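Horkar sorting arm gets a new routine at Skudatbridge repair hall

SKUDATBRIDGE, 23rd February – If you have ever tried to pick up one plastic bag from a pile and come away with three, you will feel a certain sympathy for the Horkar arm at the Broltis workshop on Aquino Street, which has been having that very trouble on and off since September and has now been given a proper going-over.

The arm handles soft packaging, the kind that folds and slides and clings to whatever is next to it. Jerome Cabanatuan has looked after it from the start, and he spent most of this week on his knees beside it with a hex key, a soft cloth and a flask of coffee (he offered me some, and it was very good).

The trouble, he explained, was mostly in the gripper. The fingers had drifted a little out of line after 2136 hours of running, so that one closed a touch ahead of the other and pushed the plastic away before it could be pinched. He took both off, cleaned the seats, put them back with fresh screws and then ran the homing routine until the two met evenly. After that came the wrist camera, which had its lens wiped and its bracket tightened, and then a long afternoon of trial picks, 219 of them, with every kind of bag he could lay his hands on.

"You can't set this up with a nice square block," Cabanatuan said. "A block sits still for you. A bag has its own ideas, and when it comes up close the camera sees hardly anything else, so you have to be patient and go again."

Bags at close quarters, from the arm's wrist camera:
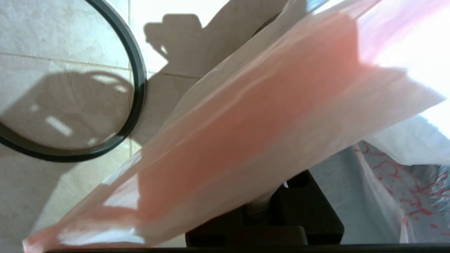
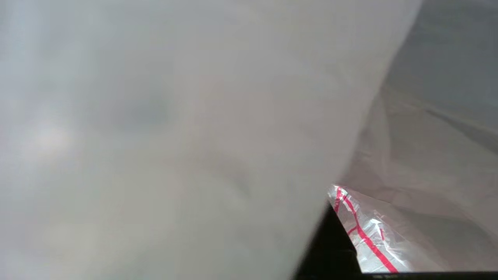

Before the service the arm was managing 80 good picks an hour on mixed bags, and by the end of the trials it was up to 89, a gain that pleased everybody in the building and Cabanatuan most of all, although he would like to see it hold for a few weeks before he says too much about it. He has also moved the cleaning of the fingers from a monthly job to a weekly one, and taped a card with the steps next to the control box so that whoever is on shift can do it without having to call him at home.

The workshop will keep the old finger screws in a jar for now, as he wants to measure the wear on them when things are quieter. The next full check of the arm is planned for September.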